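Chapter 7
Loss of Grip and Uncommanded Motion

7.1 The Wevum case

In April, a two-armed manipulator at the Wevum test facility closed its right hand without an operator command. The controller had been running for almost 12 hours. The hand was near an object at the time but was not holding it, and the grip force rose to the drive limit before the supervisory layer cut power. No one was within reach of the arm. The hand suffered a bent finger link and a stripped gear stage.

The fault log showed 3,133 entries for the shift. Of these, 598 came from a single source, the position sensor at the base of the right index finger. Each entry recorded a reading outside the valid range, followed by recovery on the next cycle. The Iltemis controller treated these readings as noise and replaced each one with the last valid value. This is common practice, and for a sensor that drops an occasional sample it is acceptable. For a sensor that is failing, it hides the failure.

The final event began when the sensor stopped recovering. The controller held the last valid value, which placed the finger in an open position. The position loop saw a constant error between the commanded angle and the held value, and the integral term grew until the drive reached full current. The finger closed at the highest speed the gear train allowed.

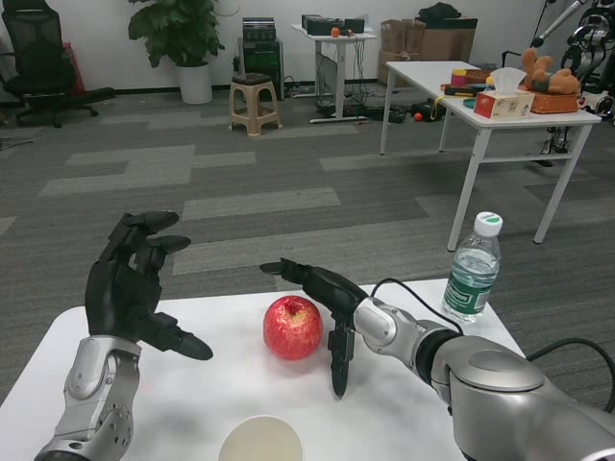
Photo: Jemcombe Technical Press

A tabletop reaching task places modest loads on a hand. An apple is light, and the force needed to hold it is well below what the finger drives can produce. The difference between the two is the subject of much of this chapter. A drive sized for the heaviest object in a task set can do damage when handling the lightest one, and the hazard must be assessed at the drive limit. The expected working force is not a valid basis.

7.2 Terms

A fault is a defect in a component, such as a cracked solder joint in a sensor. An error is an incorrect state inside the system that results from the fault, such as a held position value. A failure is the point at which the system no longer delivers its required service. In the Wevum case the fault was present for most of the shift, the error appeared and cleared many times, and the failure took less than a second.

Fault detection time is the interval between the onset of an error and its recognition by the controller. Fault reaction time is the interval between recognition and a safe state. The sum of the two must be shorter than the time in which the hazard can develop. For a fast finger drive this leaves very little margin, and software timeouts chosen for operator convenience will usually be too long.

7.3 Hold-last-value and its limits

Hold-last-value substitution should always be bounded. The Başaran rule, used in this book from here on, permits no more than 3 consecutive substitutions before the axis is placed in a controlled stop. The rule has a second part that is often omitted: isolated substitutions are also counted over a sliding window, and a count above the set threshold raises a maintenance flag even if every single error has cleared. Under the first part alone, the Wevum hand would have stopped before the drive reached full current. Under the second, it would have been flagged for service well before the failure.

The integral term needs separate treatment. It must be frozen whenever the feedback value is a substitute. Clamping the term limits its final size but does not prevent it from growing on false data.
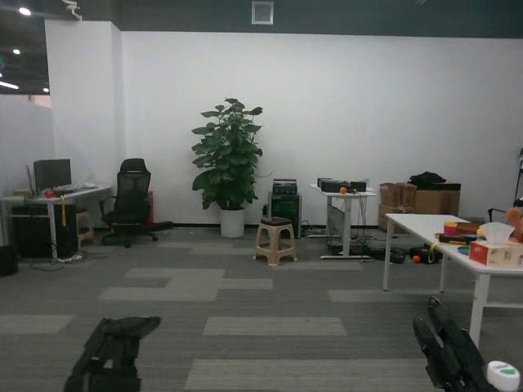

Why does the controller not remove power from the whole arm as soon as one finger sensor fails?
Removing power from every axis can cause the arm to sag under its own weight or drop what it is carrying, so the usual reaction is a controlled stop of the affected axis while the others hold position. Power is removed from the whole arm if the stop is not confirmed within the reaction time.

7.4 Scope of the chapter

Sections 7.5 through 7.7 cover sensor faults, drive faults and communication faults in that order. Section 7.8 returns to the Wevum log and works through the sequence of entries preceding the failure. Readers who have not used integral control should review Chapter 4 first. Brake faults are left to Chapter 8, as the finger drives considered here have no brakes.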